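4. Llenado del barril y primera maduración

Esta sección se aplica al barril Teltcombe de 8 litros con grifo y soporte. Si su equipo es de otra capacidad, consulte la tabla de la sección 9 antes de empezar, porque los tiempos cambian bastante de un tamaño a otro.

4.1 Antes de llenar

El barril se entrega seco. Las duelas han perdido humedad durante el transporte y el almacenaje, y un barril seco gotea. No llene nunca con destilado un barril que no haya pasado por la hidratación.

1. Retire el tapón superior y sacuda el barril boca abajo para sacar las virutas y el polvo de carbón. Es normal que salga algo de residuo negro.

2. Enjuague el interior dos veces con agua templada. No use jabón, lejía ni pastillas para lavavajillas.

3. Monte el grifo. Introdúzcalo a mano en el orificio frontal y asiéntelo con unos golpes suaves de maza de goma. No lo enrosque ni lo fuerce con alicates.

4. Coloque el barril sobre el soporte, en un lugar donde una fuga no cause daños, con un recipiente debajo del grifo.

5. Llene el barril hasta el borde con agua caliente y ponga el tapón sin apretar.

6. Revise el nivel mañana y noche y rellene lo que falte. La mayoría de los barriles dejan de gotear entre el segundo y el cuarto día.

Nota: si al sexto día sigue goteando por la misma junta, vacíe el barril, deje secar solo la cara exterior y aplique la cera Walico incluida en la caja. Caliéntela entre los dedos y extiéndala sobre la junta con presión. La cera se pone siempre por fuera.

Precaución: no deje agua en el barril más de una semana. El agua estancada da mal olor a la madera y ese olor pasa al destilado.

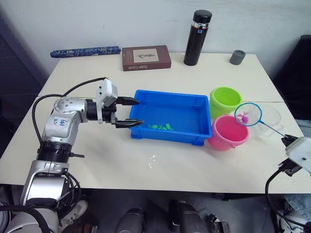 4.2 Llenado

1. Vacíe toda el agua por la boca superior, no por el grifo. Deje escurrir el barril boca abajo durante una hora.

2. Compruebe la graduación del destilado. Recomendamos entre 55 y 62 grados. Por debajo de ese margen la madera cede menos aroma; por encima, el resultado suele ser áspero y con exceso de tanino.

3. Si necesita rebajar, hágalo con agua de mineralización débil, en varias veces, y deje reposar la mezcla un día antes de medir de nuevo. El alcoholímetro Nseir está calibrado a 20 °C. A otra temperatura, corrija la lectura con la tabla impresa en el estuche.

4. Tome una muestra de 100 ml del destilado sin envejecer y guárdela en un frasco de vidrio cerrado. Le servirá para comparar el color y el sabor más adelante.

5. Llene con embudo, despacio, y deje unos 100 ml de espacio libre bajo el tapón.

6. Ajuste el tapón con la palma de la mano. No lo golpee.

7. Anote en la ficha de barril el mes, la graduación, el tipo de cereal y el número de serie grabado en la tapa trasera (por ejemplo, 3702).

Peligro: los vapores de alcohol son inflamables. Trabaje con ventilación y lejos de llamas, estufas y calentadores de gas. No fume durante el llenado.

4.3 Primeras semanas

Guarde el barril en un sitio fresco y oscuro, entre 14 y 22 °C. Las variaciones moderadas entre el día y la noche no perjudican. El sol directo sí: reseca las duelas de un solo lado y abre las juntas.

1. Gire el barril un cuarto de vuelta cada semana. Si tiene el grifo puesto, gírelo solo lo que el soporte permita y devuélvalo después a su posición.

2. Pruebe el contenido a partir de la tercera semana. Extraiga una cantidad pequeña por la boca superior con la pipeta de vidrio Mundov - el primer chorro del grifo arrastra sedimento y engaña.

3. Rellene con el mismo destilado si el nivel baja más de dos dedos. En agosto, o en locales sin aislar, la merma puede duplicarse.

4. Cuando el sabor a madera le parezca suficiente, embotelle. En un barril de este tamaño el centeno suele necesitar de dos a cuatro meses, y el maíz algo más.

Nota: el color no es un buen indicador. Un barril nuevo oscurece el destilado en pocos días, mucho antes de que el sabor esté redondo.

4.4 Entre un llenado y otro

Lo mejor es volver a llenar el mismo día. Si no es posible, enjuague con agua caliente y llene con la solución conservante de la sección 6 - nunca guarde el barril vacío y tapado. Cada uso alarga el siguiente: cuente con un tercio más de tiempo en el segundo llenado y aproximadamente el doble en el tercero.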